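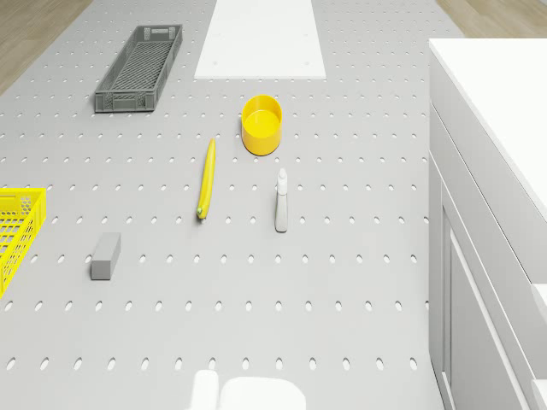
Bromgate Evening Writers' Club

The Erwood Bus

Qistina Tjoa missed the last bus to Erwood by the length of the parking lot. She saw the driver look in his mirror and pull out anyway. The next one was at 4 in the morning.

There was a man on the bench with a suitcase between his feet. He moved over without being asked.

"Did you want that one too?" she said.

"No. I'm meeting somebody off it. Off the next one, I mean."

His name was Anselmo Requena. His brother was coming from Dorkitz, a trip of 356 miles with two changes, and they had not spoken in 18 years. The suitcase was the brother's. He had left it behind when he moved out, and Anselmo had kept it in the hall closet.

"What's in it?" Qistina asked.

"I never opened it."

She had a sandwich from work and gave him half. It was December and the heater in the shelter clicked but gave out no heat. She told him about her landlady, Mrs. Yu, who locked the front door at midnight and would not come down for anyone. He told her about the argument, which had been over a car. The car had sold for 235 dollars.

After that they slept a little, sitting up.

The bus came in late with its inside lights on. Three people got off. The last was a heavy man in a tan coat who stood on the curb and looked at the suitcase before he looked at anything else.

"You still have that," he said.

"It's yours," Anselmo said.

Qistina picked up her bag and got on. She took a seat on the far side, then changed her mind and crossed the aisle. The two men were kneeling on the pavement, trying to get the catches open with a key.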